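Finishing a maple board with oil and wax

Okevitz Workshop Notes – Surface finishing

These notes cover the oiling and waxing of solid maple boards intended for benches, serving boards, shelves and small tabletops. The method is the one used for the Escobedo shelving and for most of the hard maple that leaves the shop. It suits flat stock with square or lightly eased edges. It does not suit veneer, which is too thin for the sanding schedule given below.

What you need

Sandpaper in 80, 120, 180 and 220 grit
A cork or hard rubber sanding block
A card scraper, freshly burnished
Pure tung oil or polymerized linseed oil
Bosine paste wax, or any soft wax free of silicone
Lint-free cotton cloths
Grey non-woven pad
Nitrile gloves
Metal container with a tight lid, for oily rags

Check the moisture first

Maple moves across the grain with the seasons, and a finish applied to a board that is still drying will not hold it flat. Leave the stock in the room where it will be used for at least 7 days before sanding. Stand it on edge or on stickers so that air reaches both faces. A board laid flat on a solid bench dries from the top only and will cup toward the dry side.

If you own a pin meter, take readings near each end and in the middle. The readings should agree to within one per cent. In a heated house in December the wood will settle at a lower figure than it does in August, and both are normal.

Inspect the surface

Put a lamp at a low angle to the board in a darkened room. Planer marks show as evenly spaced ridges across the width. Mark them with a soft pencil, along with any tear-out. Tear-out is most common where the figure swirls and the grain direction reverses, and around knots.

Small tight knots can stay. Press each one with a thumbnail. If it moves, or if there is a gap around it, wick thin cyanoacrylate glue into the gap and let it harden fully before scraping it level. Keep the glue off the surrounding wood as far as possible. It seals the pores and leaves a pale halo under oil.

Scrape, then sand

Scrape the marked areas first, holding the scraper at a slight skew to the grain. Change direction when the shavings turn to dust or the surface feels rough behind the tool. Spread the scraping over a wide area to avoid leaving a hollow.

Sand the whole board with 80 grit only if planer marks remain. Otherwise begin at 120. Work with the grain, using the block at all times on the faces, and overlap each pass by half its width. Vacuum between grits. A single grain of 80 grit left on the surface will put scratches into the 180 stage that show plainly once the oil goes on.
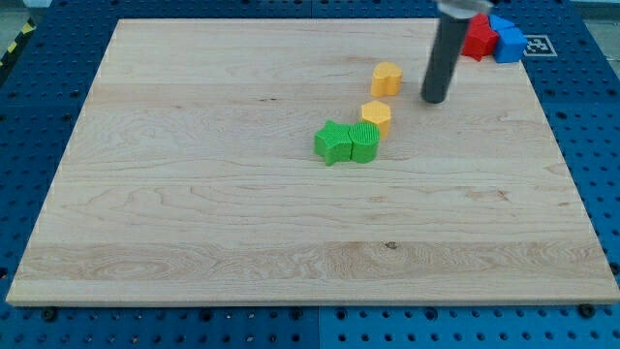
End grain needs more work than the faces. It absorbs two or three times as much oil and darkens accordingly, and the usual remedy is to sand it one grit finer. Take the ends to 320 if the faces are to stop at 220. Wrap the paper around the block and keep it square to the end, or the corners will round over.

Ease the long edges last, with 220 grit and three or four light strokes. Count the strokes and use the same number on each edge.

Raise the grain

Wipe all surfaces with a damp cloth, including the underside. Leave the board until it is dry to the touch and no longer feels cool, usually 2 hours. The surface will feel slightly furry. Knock back the raised fibres with used 220 paper and light pressure. Do not sand hard at this point, as that exposes fresh fibres and the step has to be repeated.

Apply the oil

Thin the first coat by half with citrus solvent. Later coats go on at full strength. Open a window and keep the room above 15°C.

Pour a small amount onto the board and spread it with a folded cloth. Cover the underside first, then the edges, then the top. Treat both faces equally – a board oiled on one side only takes up moisture unevenly and will cup.

Watch the surface and add oil wherever it turns dull. After 30 minutes, wipe off everything that has not soaked in. Wipe again an hour later, when some oil may have bled back out of the pores. Oil left standing on the surface cures to a sticky film that has to be scraped off.

Allow a full day between coats for linseed and two days for tung. Rub lightly with the grey pad before each new coat. Three coats are enough for a shelf. A tabletop that will see cups and plates should get 6, with the last two applied very thin.

Rags

Rags wet with drying oil can heat up and catch fire without any spark. Do not ball them up or leave them in a bin. Submerge them in water in the metal container and close the lid, or hang them singly outdoors, away from buildings, until they are stiff.

Wax

Wait roughly 60 hours after the last coat of oil before waxing. The surface should have no oily smell when you put your nose close to it. If it does, wait longer.

Pick up a small amount of wax on a cotton cloth and work it on in circles, then finish with strokes along the grain. Leave it for 20 minutes until it hazes. Buff with a clean cloth, turning it often. If the cloth drags, there is too much wax on the board; rub it down with the grey pad and buff again.

Colour

Oil warms maple from cream toward honey. Linseed yellows more than tung and continues to do so for years. Where the paler colour matters, as it did on the Prundasura counters, use tung oil throughout and keep the piece out of direct sun for the first month.

Faults and repairs

Blotches: uneven sanding or leftover glue. Sand the whole face back to 180 and begin again at the damp cloth.
White rings: moisture in the wax. Remove the wax with mineral spirits, let the board dry overnight, and re-wax.
Tacky surface: excess oil. Scrub with the grey pad and a little solvent, wipe dry, and leave for three days.
Rough patches: grain raised by spills. Rub with the pad and a few drops of oil.

Re-wax when water stops beading on the surface. For a shelf this may be once a year, and for a kitchen table every couple of months.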